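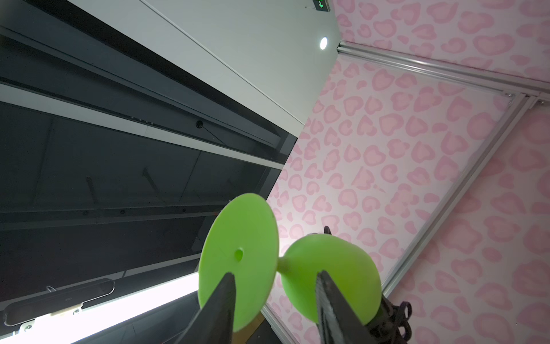 How to Wash and Store Silicone Drinkware

Updated Thursday, October 29, 2026

Silicone cups and glasses don't break, so people tend to throw them in a drawer and forget them. Then they come out for a picnic and smell like dish soap, or feel sticky, or carry a gray film that wasn't there before. All of that can be fixed at the kitchen sink with things you already own.

What you need

A large bowl or a clean sink
Baking soda
White vinegar
Unscented dish soap
A soft sponge (no scouring side)
A narrow bottle brush
A lint-free towel

The unscented soap matters more than anything else on the list. Silicone holds on to oils, and most scented dish soaps have fragrance oils in them. If your drinks taste like lemon or lavender, the soap is the first thing to change.

Step 1: Rinse right away

Rinse with warm water soon after use. Red wine, tomato juice and coffee will tint a light-colored glass if they sit overnight. Dark colors hide the stain but still hold the taste.

Step 2: Wash with a small amount of soap

Put a few drops in the bowl of water, not on the silicone itself. Wipe the inside and outside with the sponge. Use the bottle brush where the bowl narrows toward the stem. Lip balm and sunscreen leave a greasy ring at the rim that usually needs a second pass.

Step 3: Rinse longer than you think you need to

Soap residue is what causes the gray film. Keep rinsing until the surface squeaks a little under your thumb. If your tap water is hard, finish with a splash of vinegar in the last rinse.

Step 4: Let it air dry completely

Shake off the water and stand or hang the pieces with space between them. A towel is fine for the outside, but it leaves lint on the inside, and lint sticks to silicone like it does to tape.
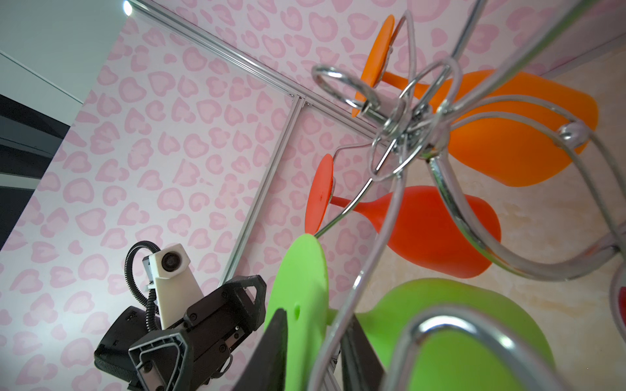 Can silicone glasses go in the dishwasher?
Most of them can, on the top rack, but check the bottom of the glass or the maker's care sheet first. Skip the rinse aid for that load, and don't wedge soft pieces between heavy plates, which can leave them bent.

Getting rid of a soap taste

If the glass is already holding a smell or taste, washing it again with the same soap will make it worse. Do this instead:

1. Wash once with plain hot water and no soap.
2. Make a paste of baking soda and a little water. Rub it over the inside and leave it for 3 hours.
3. Rinse well.
4. If the maker says the glass is oven safe, bake it at 248 degrees Fahrenheit for 20 minutes with the kitchen window open. The heat drives off a lot of what the paste leaves behind.
5. Cool and rinse again.

I did this with a set of Solline tumblers that had been through years of scented soap. Two rounds took care of it. A Magsi travel cup needed a third, and the lid never did come fully clean – the seal was a different material and I ended up replacing it.

Check the maximum temperature on anything before it goes near the oven. Some pieces have a hard plastic insert or a glued part that won't take it.

Removing a sticky film

Stickiness on the outside is usually grease and dust. Mix one part vinegar with three parts warm water, soak for half an hour, and wipe with the soft sponge. If it still feels tacky, use a dab of rubbing alcohol on a cloth and wash afterward. Stickiness that comes back within a day or two may mean the silicone is breaking down. Throw that piece out.

Storing

Keep silicone away from anything with a strong smell. That means not in the cabinet with the spices, and not in a camping bin next to a fuel canister. A closed box is good for keeping dust off, but only if every piece is dry.

Don't stack soft glasses tightly for months at a time. They can take a set and come out oval. If that has happened, stand the glass in hot tap water for ten minutes, press it back into shape with your hands and let it cool standing up.

I put ours away in September when picnic season winds down, in a Golard bin with a loose lid. A sheet of paper towel between pieces stops them from sticking together.

Before using them again

Give everything a plain rinse and smell the inside before you pour. If you catch any soap at all, repeat the baking soda step before the day you need them.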